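Luludora hand demonstrations, data card

Maintained by Hartmut Schwerdtfeger, Rundska. Last edited 19/09/2023.

Read this before you train on anything. The last two groups who took a copy went straight to the download and then wrote to me with questions that are answered below.

What is in it

463 recordings of people doing small table jobs: handling bottles, moving cups, folding and unfolding cloths. Part of it was gathered with a sensor glove, part with a hand-held gripper that carries its own camera. No robot was run at any point. Whether a robot can learn much from this is an open question, and the card for the earlier Gerlach set, which said it could, should be read with some care.

The recordings come from two sites, Bulisau and our own rooms at Rundska. Bulisau has big windows and moving daylight. Rundska has ceiling lamps and no sun at all. Please don't shuffle the two together and then report one score. We did that in March and fooled ourselves for a fortnight.

How it was gathered

Each person got a card with the job on it and as little coaching as we could manage. I am still unsure this was right. People who aren't coached work in a natural way, which we wanted, but they also stop halfway, swap hands and start talking. People who are coached move like somebody pretending to be a robot, and a model trained on that may only be learning the pretence.

Glove recordings have finger angles from the glove and the position of the hand from the two square tags on its back, read by a fixed camera. Gripper recordings have the wide round picture from the tool's own camera, plus the opening of the jaws. 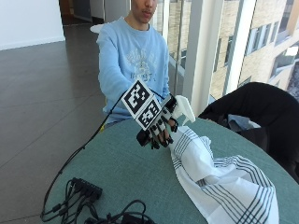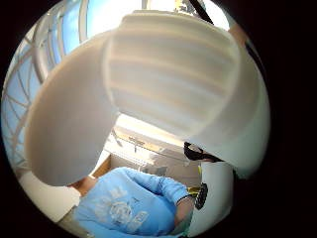
Files

Every recording has its own folder. Inside are the video, a table of readings and a short text file with the job, the site and any notes made by whoever was running the session. The notes are in free text and some are in German. I haven't tidied them and don't plan to, as the odd remarks are often more use than the labels.

Times are in seconds from the start of the video. The glove and the fixed camera keep separate clocks. They are lined up by a hand clap at the beginning. In 54 recordings the clap is missing or can't be found, and there the match was made by eye. These are marked "clap: no". Leave them out if you care about timing.

What I would not trust

The success label. It was set by the person running the session, straight afterwards, and two people watching the same video will disagree more often than you'd like. When I went back over 112 of them I changed enough labels to stop believing in the rest. Both versions are kept, old and new, in separate columns.

Hand position when the tags turn away from the camera. The reader doesn't always give up when it should. Sometimes it hands back a confident answer with the wrist pointing through the table. Filter on the tag score, and then look at some of what is left with your own eyes.

Thumb angles. The glove reads them badly on small hands, and doing the calibration again helped less than the instructions promised.

Any claim that cloths are "covered". There are cloth jobs in here. The cloths were few, and a model can do nicely by remembering them.

Splits

The test part holds 90 recordings, chosen by person, so nobody in it turns up in training. An earlier split was made at random by recording. It gave much better numbers and they meant very little. If you see a Luludora result that beats ours by a wide margin, ask which split was used.

People and consent

Everyone recorded signed a form covering research use and publication of the videos. Faces are in some of the video, either whole or in part. Don't try to work out who anyone is. Anyone who was recorded can ask to be taken out. The recording numbers won't be reused when that happens, so expect gaps.

Known faults

Folder names from Bulisau have a space in them. Sorry. Two scripts depend on it.

The gripper width is stored in millimetres at one site and centimetres at the other. The text file says which.

Reports of new faults are welcome if they come with a recording number. "The data seems noisy" is true and I can't do anything with it.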